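Part-Time Shop Assistant, Flatia

Fluvemance is a small framing and art supply store in the Morais building in Flatia. We are looking for a part-time assistant to start in May.

The job is 20 hours a week, mostly afternoons, plus one Saturday in 2. You will work at the counter, take in framing orders, cut mat board and keep the stockroom in order. We carry over 200 kinds of paper, so expect to spend time learning where things go. Training on the mat cutter is paid.

What we ask for

Basic math, including fractions of an inch
Clear handwriting — order slips are still filled in by hand
Able to lift 50 pounds
Some retail experience, any kind

Framing experience is useful but not required. We use Ultine for orders and inventory, and you can pick it up in your first week.

What we offer

Hourly pay, discussed at interview
Staff discount on supplies and framing
Free parking behind the building
Schedule posted two weeks ahead 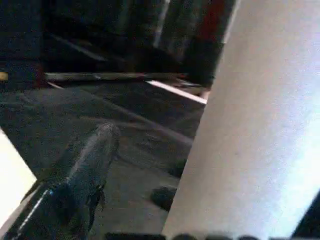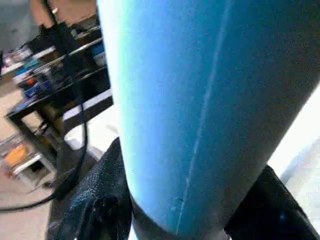 How to apply

Bring a resume to the counter or mail it to Fluvemance, Suite 1301, Morais Building, Flatia. Include the days you cannot work and the names of two references. Interviews are held on Tuesday mornings and take half an hour. We reply to everyone who applies — please do not call the store to check on your application.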